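Stubbs Cell FAQ - for new operators
Read before your first shift. Updated October, more to come when there's time.

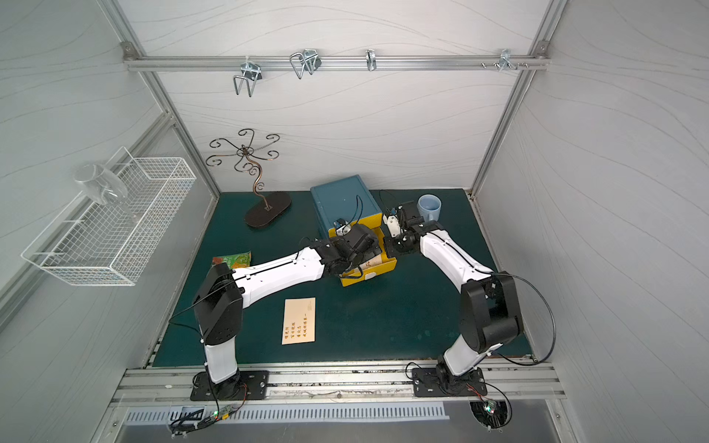 Stubbs cell, drawer task. Left gripper in the yellow drawer.

What are we doing, in one line?
Driving two arms by hand through everyday table jobs and saving each run, so the model has something to learn from. One run = one example. We call them episodes, same thing.

How many do we need?
292 for the drawer task. Mug and cup tasks get their own targets, see the sheet by the door.

How many per shift?
29 is a good shift. Fewer is fine. Rushed ones get thrown out in review and then someone has to redo them.

What counts as a good episode?
Start pose, smooth approach, drawer open, item out or in, back to start pose. Small corrections OK. Long pauses not OK. If you stop to think for more than 6 seconds, scrap it and go again.

I bumped something. Keep or scrap?
Depends. Nudged the mug and carried on: keep, tag "contact". Knocked the mug over: scrap. Box slid and you recovered: keep, and tag it. We want recoveries, there aren't enough of them.

Can I tidy the table first?
No. The extra stuff stays. Jewelry stand, envelope, snack packet, all of it. The model has to learn to leave them alone. Move things only when the layout card says so.

What's a layout card?
A printed card that says where each object goes for the next batch. 66 cards in the deck. Draw one, set the table, type the card number in before you record. Forgetting the number is the most common mistake, by a lot.

Does the placement have to be exact?
Close enough by eye. Don't measure. A bit of spread between operators helps us.

Do the hooks and the wire basket matter?
Yes for the hanging and basket tasks. For the drawer task leave them how they are, with whatever is in or on them.

Which arm opens the drawer?
Either. The card says L or R. Please dont pick your favorite every time, we ended up with a whole batch of left only from Wurville and had to go back for the rest.

Where should the other arm be?
Near the box, fingers clear of the drawer. Don't park it way off to the side unless the card says to.

Cable is caught on something. What now?
Pause, hands off the controls, hit hold, then free it. Never reach in with the arms live. Check the loop at the right elbow before each batch.

Do I write the text label too?
Yes, one short sentence in plain words. "Take the item out of the yellow drawer." Not "manipulate target object". Past tense gets bounced by the checker, so use the command form.

Where do the files go?
Zaltis uploads them by itself when you press Finish. Gray bar means still going, so leave the machine on. If it's red, write down the episode number and call Rebecca.

Can I mix in runs from the Gruvholm cell?
No. Different camera mounts, seperate folder.

Who reviews?
Rebecca Caputo, most mornings. Rejects show up in your list with a one-word reason. "Jerky" means slow down. "Blocked" means your other arm was in front of the camera.

Can I see how the model is doing?
Ask Rebecca for the eval clips. Not on this page yet.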